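Okivden Home Forum > Walls and Floors > Big floral wallpaper in a small space, too much?

verstraete_m
Started this thread 10/09/2021

I have a small laundry nook off the kitchen, no window, and I want to paper it in a large floral on a dark teal ground. All the walls, same paper, no accent wall. My sister says it will feel like a closet with a headache. The floor is light gray with a marble look and I'm not changing it. Has anyone done a dark busy pattern in a tight space and kept it?

hingepin
I did dark green leaves in a half bath nine years ago and it's still up. Small rooms can take it. You're only in there a few minutes at a time.

Nustville_Ray
I'd go the other way. I papered a pantry in a large print and took it down the next November. The print wasn't the problem, the corners were. With flowers that big, every place the match is off by a quarter inch shows. In a small space you have a lot of corners for very little wall.

verstraete_m
How bad is the match if I let the seam land in the corner and overlap a little? The corners aren't square.

Nustville_Ray
Overlap is fine, but you lose part of the motif there. Start at the back wall, center a flower you like, and work out to both sides so the lost part ends up near the front where you don't look at it. Hang a plumb line for the first strip after each corner. Don't trust the corner.

Bontu Tekleab
I like this kind of paper and I'd use it on every wall. Mine is dark teal with big pink and orange flowers, pale blue ones too, and little blue star-shaped blossoms filling in between. The leaves are pale green with jagged edges. It sits over a white-veined light gray floor, so it's close to what you're describing.
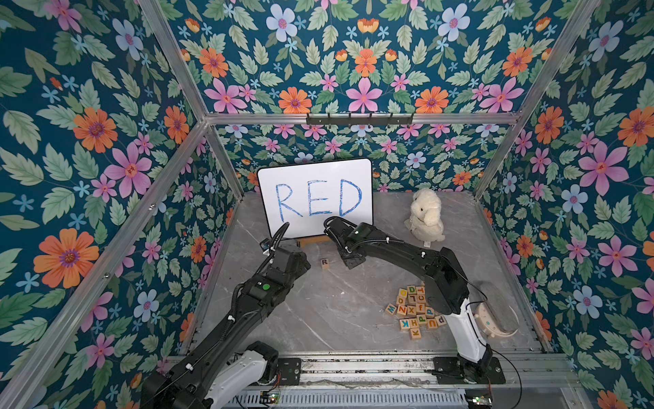 The light floor does most of the work. With a dark floor I think it would be too heavy. The black hook rack is plain and it doesn't fight with the flowers. I'd keep anything you mount on the walls black or silver and leave it at that.

hingepin, again: that settles the floor question for me. Keep the gray. I'd still want one break in the pattern at waist height, a rail or a shelf edge, so the eye has somewhere to stop.

Nustville_Ray
I'll give you the light floor. Still think a medium print would be easier to hang.

Bontu Tekleab
Easier, yes. I looked at medium prints and they went fuzzy from across the room. The large flowers stay flowers.

jukberg40
What about marks? Light gray floors show smudges, and a laundry area gets detergent drips.

Bontu Tekleab
They do show. A damp cloth gets most of it off mine. I haven't had detergent on the paper so I can't speak to that.

hingepin
Get a scrubbable paper for laundry. Ask for a sample and rub it with a wet sponge before you buy the rolls.

verstraete_m
Measured today. I get 334 square inches of wall behind the pipes that won't be seen at all, so I can use offcuts there. Ordering a sample tonight. Going with the large print and I'll center a flower on the back wall like Ray said.

Nustville_Ray
Buy one extra roll, same batch number.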